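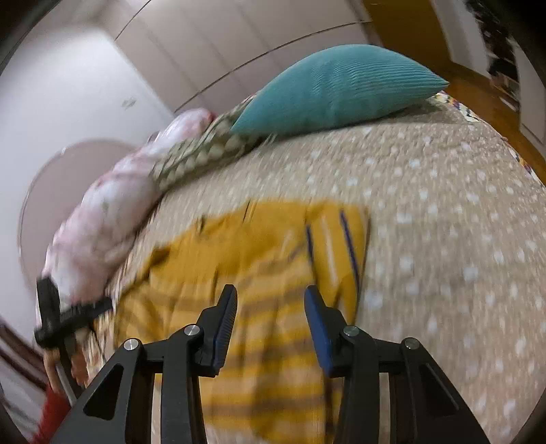

# The Bulomo Dotted Bedspread

A bedspread has one official job, to cover the bed. In most homes it has a second, which is to be the largest table in the house. Shirts get folded on it, suitcases get packed on it, and the mail gets opened on it by somebody who was on the way to do something else. We designed the Bulomo with that second job in mind.

It's beige, with small white dots all over. Beige has a bad name, and some of that is deserved, but spread something mustard yellow with navy stripes across it and you'll see what beige is for. You can find every sleeve. Anyone who has tried to sort dark socks on a dark cover by the light of one lamp will know why we bring this up.

## What you get

- One bedspread, dotted, in beige
- A zippered storage bag, which you will lose
- A care card, which you will also lose, so the same words are printed further down this page

Pillows, bolsters, cushions and clothes are not included. We do get asked.

## Sizes

There are three: single, double and large. Large is meant for a big bed, or for a double bed whose owner likes plenty of drop at the sides. If you're stuck between two sizes, measure from the top of the mattress to the point where you'd like the cover to stop, do it on both sides, add the width of the mattress, and compare that with the size chart at checkout. Measure with the bed made. An unmade bed gives you a very optimistic number.

## Folding on it

The surface has a fine texture, enough that a folded shirt has something to sit on. It won't iron anything for you. A crumpled collar laid on a Bulomo is still a crumpled collar, and all we can offer is a decent background for it.

Our usual method for a striped top, if you want one:

1. Lay it face down and smooth from the middle out.
2. Fold both sides in, and line the stripes up if you're that kind of person.
3. Fold the bottom up to the neck.
4. Look at it, decide it's fine, and start the next one.

The dots look as though they ought to help with lining things up, like the grid on a cutting mat. They weren't drawn for that and we don't promise anything. Several people at Birnmont swear by them anyway.

## What goes with it

Nearly everything, which was the idea. The quiet background leaves room for a loud blanket, and if you own one loud blanket you probably own two. Ikat-style diamonds in mustard, red and navy do very well against it. So does a pale pink print, even in the same room as the diamonds, which surprised us more than it should have. We'd been taught not to mix patterns and had been passing the rule on for years.

Dots on dots are allowed too. A bolster in olive green with bigger, oval dots lies along the back of the bed and the two patterns leave each other alone.
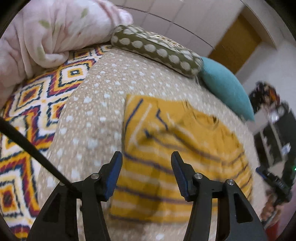
*Bulomo in beige, with an olive bolster, a teal cushion, a diamond-pattern blanket and a striped top laid flat.*

## Washing

- Machine wash cool, on its own. The large size needs a drum rated for 8 kg or more.
- Shake it out before drying. This takes two people or one person and a hallway.
- Dry flat or over a wide rail. A thin line will leave a crease down the middle and you'll be looking at it until the next wash.
- No bleach. The dots are already white.
- Warm iron on the back if you must. We've never met anyone who did.

Wash it once before using it. It comes out of the bag with fold lines, and they soften with the first wash and a few nights of somebody lying on them.

## Ordering and returns

Orders leave the Nandatard warehouse within 3 working days. Returns are free for 11 days after delivery, as long as the bedspread hasn't been washed. Trying it on the bed is fine. Folding one load of laundry on it is also fine – we'd call that a fair test. Please check the folds for socks before you send it back.

The matching Fu pillow covers are sold in pairs and are out of stock in beige. They were due in May. If you'd like a message when they turn up, leave your address on the Fu page and we'll send you one email, with no newsletter attached.

*Page updated 21 June 2018*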